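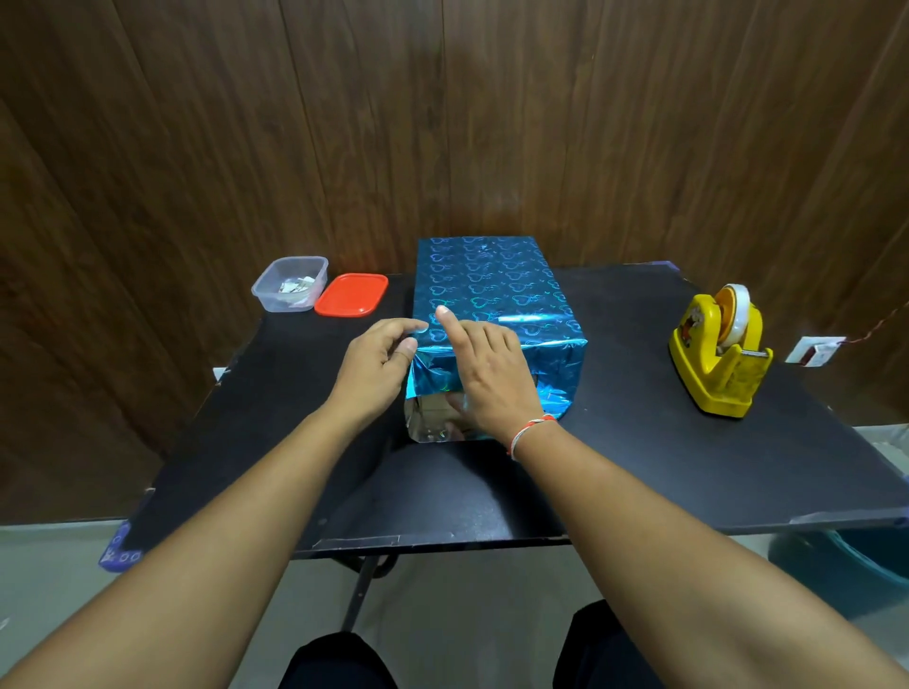 Skarkia foil in the blue heart print, box standing on end, bottom edge still being folded.

Skarkia Holographic Gift Wrap, blue hearts
3 stars (would be 4 for looks alone)

Quick one because I have 2 more boxes to do before dinner. Bought this at Plillberg in February when the plain paper was sold out. One roll, sheet width fine for a normal box, not for anything big.

The look. Great. Really great. Cyan-blue foil, little outlined hearts with curly bits next to them, and the color changes as you turn it. Some hearts go green, some stay dark blue. In the store under the bad lights it looked kind of cheap, and at home near a window it looked like it cost three times as much. My niece saw the first one and wanted to keep the paper more than what was in it.

The folding. This is where the stars go. Foil creases the second you look at it wrong. Regular paper, you make a fold, don't like it, smooth it out, fold again. Not with this. Every wrong fold stays there and the shine makes it show up more. The lower part of my box got pretty crinkled where the paper goes around the edges. Long sides were no trouble. It's the ends.

And the ends don't lie flat on their own. It's springy. You press the flap down, let go, it lifts and you get a gap. I ended up standing the box up tall on the narrow end and working the fold with both hands, one holding the corner and the other pushing flat on the face. Better than doing it lying down, at least for me. Your mileage etc.

Tape. Regular clear tape from the junk drawer held for a while and then let go on one end overnight. Switched to the Rácz double sided, put it under the flap, pressed for a slow count of 20. Stayed put. Still stuck on Tuesday when I gave it away. So budget for decent tape if you buy this. Glue stick, don't bother, it just slides around.

Cutting. Fine with sharp scissors. With my old kitchen pair it chewed the edge and left a wavy line. Also static, small bits stick to your sleeves and to everthing else. Keep a tub on the table for scraps. I use an old food container with the lid off.

Fingerprints. Yes. They show on the smooth shiny areas, not so much on the printed part where the pattern hides them. Wipe with a soft dry cloth when your done. No spray, I tried glass cleaner on an offcut and it went cloudy.

Length. Label says 208 inches. Didn't measure it. Got 4 medium boxes out of mine and a leftover strip too skinny for anything except maybe a band around a plain brown package. Which looked nice, by the way.

Compared to the Jiltia foil I had last year: Jiltia is thicker, folds cleaner, less fight at the corners. But the prints are boring, stripes or plain silver and that's it. It also split along a sharp box edge on me once and the Skarkia hasn't done that yet. If you want neat corners get the Jiltia. If you want somebody to go ooh, get this one.

Wouldn't use it for:
soft stuff like sweaters, unless it's boxed first
round tins, forget it
anything you're mailing, the corners get scuffed and the color rubs off a little

Would use it for: a firm box with real corners, handed over in person. Candle boxes, perfume, mugs in their carton. No ribbon needed, I tried a red one and it was way too much going on.

One more thing, the roll comes in thin plastic with a sticker, and the sticker took a bit of the print off the first few inches when I peeled it. Annoying. Cut that part off and start below it.

Would I buy again? On sale, yes. Full price probably the Jiltia, or I'd wait and see if Skarkia does this print in regular paper. Ok back to wrapping.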